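**Desk clear-out: what are we keeping?**

**merkine_mags** – 09/08/2022
Moving to the Drorutstead office and I've been told one box only. So far I've spent the morning on the small stuff, stapler included. It takes the little staples, and I own nearly 2,000 of the big ones.

**inkblot387**
Bin it. Stationery breeds in drawers.

**trentonpaul**
Disagree. A small metal stapler will outlive the plastic one they'll issue you. 

**merkine_mags** 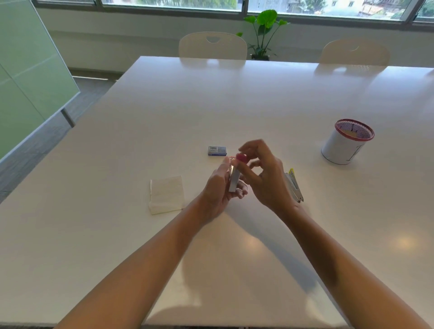
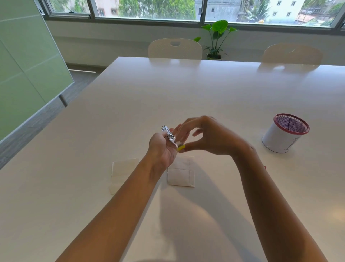

*White table, stapler, red-rimmed pot. The yellow bit is in the second one, by the stapler.*

**inkblot387**
Chuck the folded paper at least.

**merkine_mags**
The folded paper is staying until I've unfolded it. I lost a parking permit that way in April.

**trentonpaul**
Keep the pot too. Olivares want silly money for a plain one, and yours has drawings on it.

**inkblot387**
It has a line on it, Paul. Steady on.

**merkine_mags**
More than one line, thank you. Pot's in the box. Anyone want 700 staples? Collection only.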